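About Dramness

Posted in February by the Dramness site crew

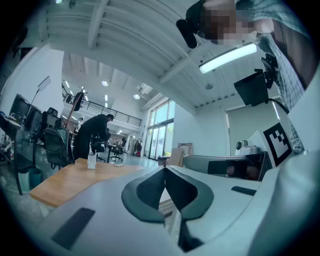 We are a small group in Lillotdale that makes demos, meaning programs that draw pictures and play music in real time until they stop and hand you back your computer. We also run a workshop for people who want to learn how it's done, and we keep a public archive of our own releases with the source code. Those are the three things we do. If you came here looking for a games studio, a design agency or somebody to build your website, you'll want to keep looking.

Most "about" pages in this field make claims we have trouble believing. Every group is pushing boundaries, apparently, and every release gets the impossible out of the hardware. We've watched a lot of these releases. Plenty of them are a tunnel, a spinning object and some scrolling greetings, and ours have been guilty of the same. So this page tries to stick to what we can show you.

What we make

Our usual format is the 4K intro, where the whole executable has to fit in 4096 bytes. People round that down to 4000 when they explain it to their families, and we do too, but the remaining bytes matter a great deal when you're trying to fit in a bass drum. The picture comes from a shader, the sound comes from a little synthesiser, and both get squeezed by a packer before release.

We wrote our own synthesiser, called Manico. It has one oscillator type, a filter that goes unstable if you look at it the wrong way, and a delay that does most of the work of making things sound expensive. We're often asked whether Manico is better than the established tools. It isn't, in most respects. It is smaller in the particular case we built it for, and we understand every line of it, which we couldn't say of the one we used before. If you're starting out, use something with a manual.

We also do the occasional larger demo with no size limit. These take us far longer and we're less sure they're worth it. The longest one, Bergmann, ate two winters and runs for just under five minutes. It has a city in it, and the city was meant to have weather. The weather got cut the night before the deadline and the release notes say so.

A word on "runs on anything"

You'll see small-footprint demos praised for running on cheap single-board computers and ancient laptops. We used to put that sort of line in our own release notes and we've stopped. A tiny file tells you how much room the program takes up on disk. It says nothing about how hard the graphics card has to work once it starts, and a 4K intro full of raymarching can bring a decent machine to its knees. Ours regularly do.

What we publish now is a list of the machines we tested on, the resolution, and whether it held its frame rate. Where it didn't, we write that down. The first version of Bergmann dropped to 10 frames a second in the city section on one of our own laptops. A patched build is better but still not smooth. We'd like to see more groups publish this stuff, and we don't expect many will.

The same goes for platform counts. A Linux build that was compiled once and never launched by anyone is a file in a zip, and calling it a port is generous. Our early archives have a couple of those. They're now labelled "untested", and if you get one running, please write in and tell us what you had to install.

Results and prizes

We have placed at parties. We have also come last. Placings depend on who turned up, how late in the night your entry was shown, whether the projector crushed your blacks, and how loud your mates are. We don't list our results on this page because we don't think they tell a stranger very much. They're in the info file inside each archive for anyone who cares, good and bad alike.

Download counts are even shakier. Our most popular release shows 821 downloads, and from the server logs it's plain that a fair share of those were crawlers. We have no idea how many people watched it to the end.

The workshop

It runs in the evenings, starting at 7 pm, in a rented room in Lillotdale. You bring your own laptop. The sessions cover basic shader programming, making sound in code, syncing the two together, and getting the size down once it works. We take beginners, although you'll have an easier time if you've programmed something before, in any language.

We don't hand out certificates. We can't promise you a job in games or film either, and we'd be wary of any course that does. Some people who came through the workshop do now work in graphics. They were mostly the ones who went home and kept fiddling until two in the morning, and we suspect they'd have got there without us, only with more swearing. What the workshop does offer is other people in the room who can recognise your bug, because they had it last month.

There's a fee to cover the room. If you can't manage it, email us and we'll sort something out quietly.

The archive

There are 47 releases in it. Each one comes with the executable, the source where we still have it, a video capture and the info file. Source is missing for several of the oldest, which were lost when a hard drive died, and we had no backup. We do now.

Virus scanners hate packed executables and will probably flag ours. You can take our word that they're clean, but you shouldn't take a stranger's word for that sort of thing, and the source is there so you can build it yourself. The video captures exist for anyone who'd rather not bother. Video compression makes a terrible mess of noise and fine grain, so colours and detail will look worse than the real thing.

Code is free to reuse with credit. Music belongs to whoever wrote it, so ask first.

Joining the group

We aren't recruiting in any formal way. People have joined by coming along to the workshop, or by sending us something odd that they'd made. We could use another musician who's happy to work inside Manico's limits. We do not need ideas for demos. We have a long text file full of ideas already and most of them are bad.

We don't do commissions, crypto tie-ins or "exposure" projects. We've tried machine-generated textures and music, didn't think much of the results, and none of our releases contain any.

Comments (4)

pixelwombat
Thanks for putting the test machines up. I get a steady rate on Bergmann if I drop to 720p, except for the bit right after the bridge where it hitches for a second. Happy to send specs.

greyscale_h
Bit harsh on tunnels. I like tunnels.

nullcable
Got one of the "untested" Linux builds going. Needed the 32-bit libraries and an older sound library, then it ran fine but with the left and right channels swapped. Will email the details.

tessellate
Is the workshop okay for someone who's only ever done spreadsheets? Keen but nervous about it.

Contact: use the form on the workshop page | © Dramness, Lillotdale | Back to top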